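I'd been meaning to get to the Stovbridge open day for years and something always came up (one December I even had the ticket printed and then the car battery died). This time I made it. It's a small furniture factory out past Jellside, run by the Ortner family, and once a year they roll up the doors and let regular people wander through the place where the tables get made.

The drive out is pretty, but give yourself extra time. The turn for the mill road comes right after a bend and I sailed past it twice. Parking is in the hayfield across the way. Wear real shoes! I had sandals on and got sent back to the car, which was fair, because the sign at the gate says so in letters a foot high.

Tickets were 15 dollars and that covered the tour, coffee and a slice of plum cake. Our guide was Corina Plattner, who runs the finishing room and talks about as fast as I do, so we got along fine. She started us outside with the lumber stacks. I figured a factory would just order boards and cut them up, but they buy whole logs, mostly ash and maple, and have them sawn down the road. Then the boards sit outside under a roof with little sticks between the layers so the air can get through. The old rule is a year of drying per inch of thickness, Corina told us, and after that they go in the kiln to finish up.

The kiln was the one letdown. It's a big insulated box with a door, and the door stays shut. A boy in our group asked if he could go in and the answer was no.

Inside, though - wow. The smell gets you first, sweet and a little like toast. They'd turned off most of the machines for the visitors, but Severin Ortner ran the wide planer for us so we could hear it, and I'm still hearing it. He put a gray, furry old board in one end and it came out the other side looking like something you'd want to pet. We all did pet it. He handed it around and it came back with a lot of fingerprints.

What I liked best was the matching table. This is where they lay out boards side by side before gluing up a top, and Crisóforo Quintero has been doing it for 20 years. He flips them, slides them, turns one end for end, walks away, comes back and moves one again. He let us try it with some narrow pieces. My group's attempt looked like a bad haircut. He swapped two boards and suddenly the lines ran on from one to the next like they'd grown that way.

I asked him about knots, since my mother would never have one in the house. He said customers used to send tops back over them and now people write in asking for more. He won't put one near a corner or where a leg bolts on, but out in the open he'll build the whole top around it.

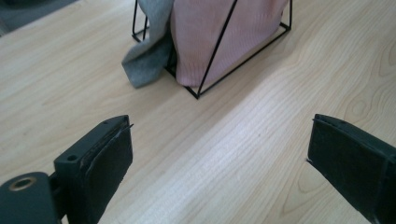
*Roswitha Gasser*

Once you've had that talk you can't stop looking at grain. I caught myself following it with my finger at the coffee stop, all those close little lines running along on a slant, and then the rings where a knot swirls it around like the hills on a hiking map. Pale wood is sneaky that way. In strong light it washes right out and you could take it for plain, and then you move your head a bit and there's all this stuff going on.

Finishing was last on the tour. They do a soap finish on the light tops, which I had never heard of. You dissolve soap flakes in hot water, let it cool, wipe it on, let it dry, sand very lightly and do it again. It keeps the wood from going yellow the way oil can, but you have to redo it now and then and you can't leave a wet glass sitting. Corina says she does her own kitchen table twice a year and her kids still wreck it. I bought a bag of the flakes for my beat-up desk. I'll report back.

The shop at the end is dangerous. There was a bench called the Skesto that I sat on for way too long, and I do not have room for a bench. The offcuts bin is the better bet. I came away with a good-sized piece of maple for a cutting board for 218 fewer dollars than the bench would've cost me, and Chrysanthi Sfakianakis, who rode along with me, got a bag of turning blanks for her dad.

A few gripes. The groups were too big, roughly 30 people in ours, and if you were at the back by the planer you saw mostly hats. The cake ran out before the last tour came through. And there's one restroom, so plan ahead.

I'd go again, in closed shoes, on the first tour of the morning. They post the next date on the board at the Jellside post office, and Corina said you can also call the factory and ask to be put on the list.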